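資金提供機関御中
公開見学会の実施に関する進捗報告

報告者:タマーシュ・オラー(Tamás Oláh)
提出日:2018年10月18日

1.この報告の範囲

この報告では、ハニッツ(Hanitz)の施設で行いました公開見学会について述べます。見学会は、助成をいただいておりますメクミックス(Mekumix)計画の二年目の活動として、申請書に記載したものです。技術的な成果の詳細は、次の年次報告に書く予定ですので、ここでは見学会の準備、当日の様子、来場者からのご意見、そして残っている課題を中心にご報告いたします。日本語の表現に不自然なところがありましたら、お許しください。

2.準備

準備は二月に始めました。最初の計画では、来場者に通路から作業を見ていただくだけでしたが、協力先のトゥルトン(Tulton)社から、手持ち式のグリッパーを実際に握る時間を入れてはどうか、という提案をいただきました。安全の確認に時間がかかりましたが、この提案を採用することにしました。そのため、説明員の人数を増やし、体験の時間を一組18分と決めました。

案内状は500通を送りました。送り先は、地域の企業、学校、介護施設、それから以前に問い合わせをくださった方々です。介護施設からの返事が予想より多く、質問の内容も具体的でした。たとえば「薬の箱をつぶさずに持てますか」「利用者の部屋は狭いですが、それでも使えますか」というような質問です。この二つの質問は、当日の実演の内容を決めるときに大変参考になりました。

3.当日の内容

見学会は次の順序で進めました。

(1)計画の説明。スライドは短くし、専門用語をできるだけ使わないようにしました。ただし「把持」という言葉だけは、ほかに良い言い方が見つからず、そのまま使いました。

(2)軽い品物の取り扱いの実演。日用品の小さな箱を中心にしました。箱は柔らかい紙でできているものが多く、強く握ると角が変形します。担当者は、力の入れ方と、向きを変えるときの手首の動きを、ゆっくり見せながら説明しました。

(3)来場者の体験。希望者に手持ち式グリッパーを渡し、棚や台の上の品物を別の場所へ移していただきました。最初は道具の先を見ないで自分の手を見てしまう方が多く、説明員が声をかける必要がありました。

(4)質疑応答。予定の時間を超えましたが、途中で止めないことにしました。

来場者の合計は729名でした。これは申請書に書いた目標を上回る数字です。午後の早い時間に人が集中し、体験の待ち時間が長くなりましたので、この点は次回に改善いたします。

4.来場者のご意見

用紙に書いていただいたご意見の中から、計画に関係の深いものを三つ選びました。

介護施設の方からは、「小さい箱を持つ動作は、高齢の利用者にも難しい動作です。機械がどこで失敗するのかを見られたことが良かったです」というご意見をいただきました。実演では何度か箱を落としましたが、それも隠さずにお見せしました。

学校の先生からは、説明の字が小さく、後ろの生徒には読めなかったというご指摘がありました。もっともなご指摘ですので、掲示物はすべて作り直します。

タラール(Tarar)社の技術担当の方からは、品物の種類をもっと増やすべきだというご意見がありました。特に、袋に入ったものと、表面が滑りやすいものです。私も同じ考えですが、今年度の予算では、袋の品物までが限度だと思います。

5.課題と対応

手持ち式グリッパーの重さについては、体験した方の多くから「長く持つと疲れる」と言われました。トゥルトン社と相談し、握る部分の形を見直しています。来月の打ち合わせで、試作の図面を確認する予定です。

実演の場所についても考え直しました。研究室の机の上だけでは、家庭の中で使う様子が伝わりにくいと感じます。白い棚や引き出しがあり、小さな鉢植えなどが置かれている場所で、「Bandage」と書かれた小箱のような品物を扱うほうが、見る方には分かりやすいと思います。

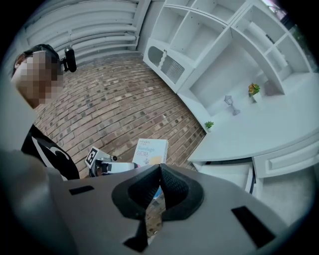
6.今後の予定と予算

次回の見学会は、来年の二月に同じ施設で行いたいと考えております。体験の場所は三か所に分け、待ち時間を短くします。介護施設の方には、一般の方とは別の時間にお越しいただく案もありますが、まだ決定しておりません。

予算につきましては、会場費と印刷費は計画の範囲内でした。説明員の謝金だけが計画を少し超えましたので、消耗品費からの流用をお願いしたく存じます。金額の内訳は別紙にまとめました。流用の可否を、次回の打ち合わせの前にお知らせいただけますと助かります。

以上、よろしくお願い申し上げます。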